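布料笔记:洗过的布,揉过的布,还有那块死活不肯平的布

7月17日 星期六 334室
阅读时间:8 分钟

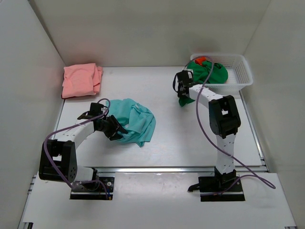 一块布揉成一团以后,要放多久才算回到能用的状态?

看料子,也看谁来定“能用”。薄棉布抖两下,平铺过一夜,第二天早上就可以上台;厚一点的混纺要压。起过死褶的只能重新过水,别指望它自己想通。我们目前的规矩是:摊在台面上,四个角都能自己贴住,就算能用。中间鼓一点可以,角翘起来不行。

这条规矩是四月定的,定的时候大家都觉得太松。现在看,一半的布都过不了。

今天周末,楼里没开空调,适合跟布较劲。主要做了几件事:把 Nokeo 那批新布过了第一遍水,把旧布按手感重新分了堆,擦了白围挡和台面,顺便把抽屉里那些“以后再说”的布头拿出来说了一下。

先说新布。Nokeo 的目录上写“预缩处理”,我就信了。上次也信了。拿到手边长 35 厘米,裁口挺直,锁边的线比上一批密,摸起来像新衬衫的领子,放到台上能看见折叠线的十字,像一张被人叠过很久的地图。下水之前我随便抓了一把再松手,它慢慢弹开,几乎又铺成了一张布。这种布对我们没什么用。Vason 那边要的是抓一把就老老实实堆着、褶子留得住的布,不是会自己站起来的布。

洗法记一下,免得下次又各洗各的:

冷水泡半小时,不加东西。倒掉。水有点发白,应该是浆。
第二遍加 Michalski 的中性洗液,瓶盖的一小半。别按瓶身上写的量倒,那是给一整缸衣服的,倒多了得漂到天黑。
漂到手搓不滑为止。不要拧。上次拧过的那几块到现在还带着麻花纹,像是对我有意见。
夹一条边晾,夹子换着位置。夹过的地方会留牙印,干了以后烫不烫得掉要看运气。

晾到下午,最先干的那块收下来试了一下手感,比早上软,但还是有点倔。我估计还得再过两遍。白色的比深色的软得快,不知道是染料的缘故,还是我洗白色的时候心情比较好。这个先不下结论。

然后是旧布分堆。之前是按颜色分的,抽屉拉开很好看,拿的时候毫无帮助。今天改成按“堆得住”和“堆不住”分,中间留了一小摞“看天气”。别笑,真有看天气的。那几块起绒的,潮的时候抓起来是一坨,干的时候又蓬又滑,同一块布能做出两种布的样子。记录里如果只写颜色,回头对不上的时候就只能互相怀疑。

分堆的办法很土:捏住正中间提起来,停三个数,松手,看它落下来是什么形状。落成一个小丘、边上拖一片的,归“堆得住”。落下来摊成饼的,归“堆不住”。落到一半改主意的,归“看天气”。每块提三次,取多数。有一块三次给了三个答案,我把它送去当抹布了,也算人尽其才。

蓝绿色的那一类继续留着。它们在白台面上好认,褶子的明暗也清楚,而且这个颜色脏了不太看得出来,这最后一点算优点还是缺点,组里有分歧。我的看法是,脏了看不出来就等于没人会去洗,所以从今天起蓝绿色的布不管脏没脏,用满一周就下水。写在这里就算通知过了。

白色的布放在白台面上,效果等于没有布。上个月有人坚持要试,试完自己把它叠好放回去了,一句话没说。白色的现在单独放在最底下那格,要用的话垫一块深色底。

重量也称了。厨房秤,精度就那样。标签上写 50 克的那一档,洗前差不多对得上,洗后全都轻了一点,轻掉的大概都是浆。我们以前按目录重量填表,等于把浆也算成布了。以后填实际称的数,洗完晾干以后称。旧表不改了,在表头注一句就行,改旧表的下场大家都见过。

下午擦围挡。三面白墙的坏处是它白。平时不觉得,一擦就发现纸巾是灰的,擦过的那块跟没擦的那块像两个房间。于是只好全擦。先干擦一遍,再用拧得很干的布擦,顺序反过来会把灰和成泥,留下一道一道的水印,侧着光看特别清楚。我知道是因为我左边那面就是反过来做的,又重擦了一遍。

墙角的地方积灰最多,手指包着布伸进去转一下。不要用棉签,棉签会把绒留在里面,等于换了一种灰。

台面上主要是毛絮。新布锁边掉下来的短线头,尤其爱往台边的型材槽里钻,进去就不出来了。试过的办法:吸尘器,吸力太大,把旁边晾着的布也请进去了;胶带,粘得干净,但撕的时候要慢,不然胶留在槽里,明天粘的就是布;最后用的是一支软毛刷,一头扫一头拿湿纸接着,慢,但管用。刷子放在工具墙右边,请不要再拿去刷键盘。

擦完顺手试了一下台面滑不滑。刚擦过的台面,布一推就整块跑,像桌布底下有人拽。过一阵子就好了,手上的油和空气里不知道什么东西会慢慢把它养回来。所以擦完当天的布料记录和平常的不好放在一起比,要比就隔一天。上一次没隔,害得我们花了一个上午讨论“布是不是变了”,布没变。

光也说两句。围挡里下午比上午好,上午窗那边斜着进来一道亮,压在台子上,深色布的褶子一半看得见一半全是黑。Sterovstead 这栋楼的百叶帘是装饰性的,拉到底也还漏,后勤的答复是“已记录”,这三个字我也会写。暂时用一块泡沫板挡着窗下半截,板子靠着就行,别再拿胶贴,上次撕下来带走了一片墙漆。

抽屉里的布头。一共清出 13 块,大部分不记得从哪儿来的,有一块上面用记号笔写着“好布”,没有落款。提了三次,摊成饼三次。可见写的人标准跟我不一样,或者它曾经是好布。留作擦刷子用。剩下的里头有一块方格的倒是不错,软,褶子能站住,就是格子太抢眼,折起来看着像在做几何题。先收进“堆得住”,标签上加了“花”。

烫斗的事:底板上有一块焦黄,用湿布垫着烫还好,直接烫白布就会印上去。已经印了一块。那一块也归抹布,今天抹布这一摞长得最快。烫斗用完请倒水,里面那点水放了多久我不想知道,倒出来的颜色已经回答了。

还没搞清楚的:

同一批布里,横着提和竖着提,落下来的形状差得比我想的多。应该跟织的方向有关,但裁的时候没人标方向,现在只能扯一扯猜。下一批裁之前在一个角上缝一针深色线,缝哪个角先统一再动手。

洗几遍之后就不再变软了?手感上第四遍和第五遍我分不出来,但我的手泡了一天,也不算可靠的仪器。下周换个手干的人摸。

“看天气”那一摞到底要不要留。留着麻烦,扔了又觉得它们最像家里的布。家里的布本来就是这样的,毛巾今天硬明天软,也没见谁给它分类。我倾向留,单放一个袋子,用之前在记录里写一句当天潮不潮。

周一要做的:把第二遍水洗完,Nokeo 那边问一句“预缩”是指缩过还是打算缩,晾绳往里挪一挪,现在谁从门口进来都要先被一块湿布糊脸。Michalski 的洗液还剩个底,瓶子倒着放了,盖子拧紧了的,我拧了两次。

晾着的布今晚不收,窗留一条缝。锁门前请看一眼外面有没有下雨。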